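Progress report to Hauser – gift basket line, Rimley workroom
May 5, 2023
Prepared by Annelies Oberholzer

Work since the last report has covered two items: the choice of basket and the method of tying the ribbon. The large basket was dropped in December on grounds of cost. All trials now use the small woven wicker type with a handle, supplied by Makeck.

The birthday version takes a bright red ribbon with BIRTHDAY printed in white capitals. It is looped round both the handle and the body, and the lettering should sit on the loop that crosses the front.
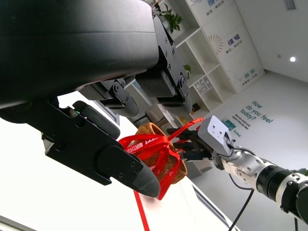

Tension remains the main difficulty. A small basket tilts easily when one strand is pulled tight, and the loop then moves off centre. Long tails are left on until the knot is set and are trimmed last – cutting them earlier wasted ribbon.

Stock stands at 160 baskets. Two rolls of ribbon were returned to Pustora for faint print and replacements are due.

Outstanding: a written tying guide, a decision on tail length, and a price for the plain version. The unspent part of the materials grant is carried forward to the next period.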